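Zeltbridge Two-Arm Bench Guide
Section 6: Comparing grippers with the bowl and roll test
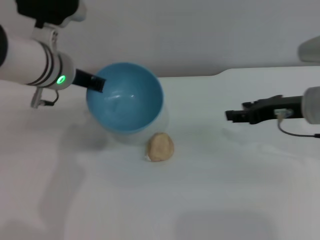
Figure 6-1. Left finger against the bowl rim, right gripper open, roll on the table.

Use this test after fitting a new gripper, or when choosing between two finger types for the same arm. Complete the wrist camera check in Section 5 first. One full comparison takes 19 cycles per gripper.

What you need

A light plastic bowl
A small bread roll, or another soft item of similar size
The Vomby controller, with software 4.2 or later
A log sheet or the Drultuden logging program

Set-up

1. Press Hold on the controller and wait for both arms to stop.
2. Clear the table of everything except the test items.
3. Place the bowl within reach of the left arm, with its opening facing up.
4. Place the roll between the two grippers, closer to the bowl than to the right gripper.
5. Check that the cables under both arms can move freely. A cable that catches on the table will pull the wrist off its path.

CAUTION: Keep hands off the table while either arm is enabled. The Hold button stops motion but does not release the grippers.

Running the comparison

6. Load the profile named BOWL-LEFT and set the left gripper force to 245.
7. Jog the left arm until one finger touches the bowl rim. Save this point as Contact A.
8. Open the right gripper and bring it level with the roll. Leave a clear gap and save this point as Ready B.
9. Set the right gripper force to 373 for the Goh rigid fingers or 417 for the Goh padded fingers. These are controller units, not newtons.
10. Press Run. The right arm picks up the roll and sets it in the bowl while the left arm steadies the rim.
11. Record the result as placed, dropped or crushed. Return the items to their starting positions before the next cycle.
12. After the last cycle, change the right fingers and repeat from step 8.

Note: Do not change the left fingers partway through a comparison. If the bowl slides, lower the left arm speed and start the set again.

Note: Bread dries out and gets harder during a long session. Use a fresh roll for each set and wipe crumbs from the finger pads between sets.

If the controller shows E-31 at step 7, the contact reading was lost. Back the finger away from the rim, clear the error and save Contact A again. If the error returns, repeat the zero procedure in Section 4.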